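7th May

I got back from the youth exchange in Dellbridge last night and want to write this down before I forget it. The Astton group sent 12 people and Lumanlan sent nine. I went for Juderum, mostly to help with the session on how small volunteer programs keep people past the first year.

Our numbers are not great. We signed up 80 young volunteers and 68 were still with us at the end. That sounds fine until you look at hours. The whole group logged 1,860, and 375 of those came from the river cleanup alone. The tutoring program is running on a handful of people who also have exams in June.

I said in the session that I thought we should pay bus fare before we spend anything else on recruiting.

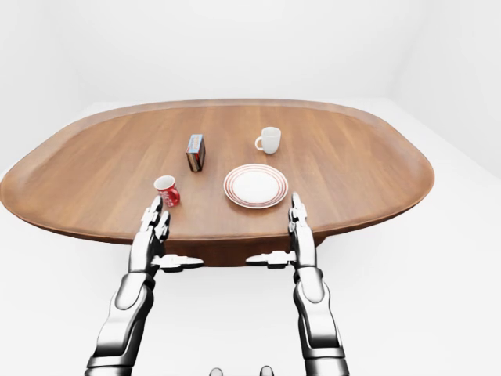 Janelle Mangubat disagreed. She said bus fare was paid in Astton for a full year and the same people dropped out anyway, and that what they wanted was a fixed shift they could plan school around. I didn't have a good answer to that. We change our shifts nearly every week – usually with a text the night before.

Trinidad Salazar talked about pairing new volunteers with someone a year or two older. Lumanlan does it for the first six visits, then lets the pair decide. I'd like to try it with tutoring, where new people tend to sit in the back and wait to be told what to do.
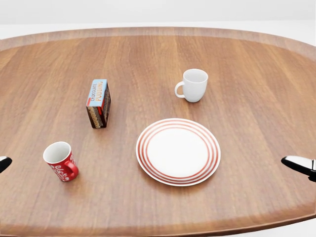
## What I'm taking home

I'm going to ask for fixed shifts through the end of the school year, and bus fare for anyone coming from outside town. Mark Anthony Layug has offered to share the sign-up sheet they use in Lumanlan. If you tutor with us and want a say in the shift times, send me a message before I draw up the schedule.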